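Ticket: Recorded demonstrations rejected at import, kettle task
Site: Prerdale test kitchen
Opened by: Mal-soon Ma
Assigned to: Kyung-hwa Sung, Jiltuvex Support
Status: Pending customer confirmation

Reported issue
The operator recorded 26 remote-control demonstrations of the kettle task on Friday, November 22, 2024. Import stopped with the message "gripper state out of sequence" on 4 of them. The remaining files were accepted.

Support response
The logs show that the gripper signal in the rejected files lags the arm position by 200 ms. The permitted limit is 100 ms. The arm positions themselves are complete. The delay begins after the operator paused and resumed control without returning the arm to its start pose.

Action requested
1. Remove the rejected files from the training set. Do not edit the time stamps.
2. Restart the control session and return the arm to the start pose before each new recording.
3. Keep the gripper clear of the kettle until the session reports ready.
4. Record the replacements and attach the import log to this ticket.
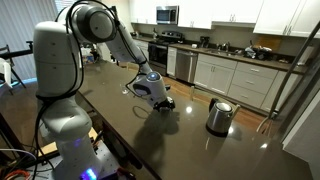

Photo: Mal-soon Ma / Prerdale

Customer note
The gripper is above the counter with the kettle beside it. Please confirm whether the kettle may stay on its base for the replacement recordings.

Support response
Confirmed. The base may remain in place. Awaiting the new import log.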